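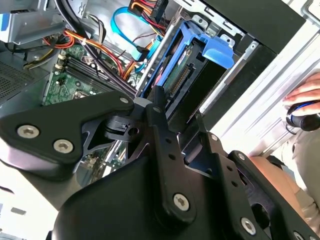
Old desktop towers: a gallery

Every April somebody tells me that an old desktop tower only needs a good clean and more memory to be as good as new. I have my doubts. Lensa Asfaw sent in one such claim, with a guide from Zuletance promising a machine "100 per cent revived" in 25 minutes. Twenty-five minutes is how long it takes me to find the right screwdriver.

Tower with the side open

A green motherboard and a bank of black memory slots, with white and beige latch tabs at the ends. People call this the easy upgrade. Perhaps -- but check which memory the board takes before you pay for any, and don't go by the seller's word.

The perforated grille on the far left is fine mesh. Wenceslao Pereyra swears by vacuuming these from the outside. I remain unconvinced that it does much for whatever has settled further in.

More towers will be added when I get round to them. Sellers' photos of sealed cases will not be -- they tell you nothing about the inside.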